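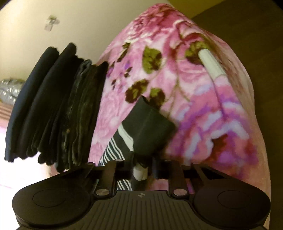

Is the Flovuvo rental kit worth the money if you only want to record laundry at home?

It depends on how much you plan to record. At $74 a month plus shipping it suits a busy month, and it would be poor value for a few sessions spread over a season.

I've had the kit since the start of the month. It comes from Wemska, which rents hand-held grippers to people who want to record household tasks for robot training. Mine was shipped from their Foston depot and took three days. In the box were the gripper, a charger, a padded case and a printed card of instructions. You hold the gripper, do the chore with it, and the camera records the job from the gripper's side.

I chose clothes because we always have some. Picking up things that are already folded is the easy part. With a row of dark garments standing on edge, I can bring the fingers down on either side of one and lift it out without dragging its neighbour along. Dark fabric on dark fabric is harder to judge in playback, so I now do those piles in the morning with the curtains open. The floral fleece underneath makes a decent background for a grey or black edge.

The weight is fine for the first 20 minutes. After that I feel it in my wrist. The body has fine ridges running down it, and they collect lint. A dry paintbrush gets it out.

The software is the weak spot. Uploads stall if the laptop goes to sleep, and a stalled batch has to be started over. The basic plan includes storage for 2,000 clips, and I won't get near that. My best session was 100 clips, all of them single items of clothing.

Spread-out clothes are slower. A long-sleeved sweater has to be flat before I start, with both arms out to the sides, or the first fold pulls the whole thing crooked. I bring the sleeves in first and then the hem up toward the collar. Stripes are a help, as a bad fold shows up right away in the recording.

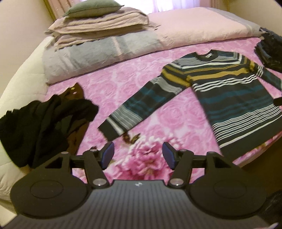
One reader commented on my last post that the Teixeira kit has softer finger pads and handles knits better, but that its case is flimsy and replacement pads are hard to get in Canada. I haven't tried it, so I can't compare the two. The Flovuvo pads have been all right on knitwear for me. They slip a bit on anything silky.

Wemska's support answered my one email the next day. I had asked about the upload problem, and they said to turn off sleep mode, which I had already done by then.

I've paid for April as well. I want to try towels and fitted sheets before the kit goes back, and the return label is already in the case.

Posted March 31, 2020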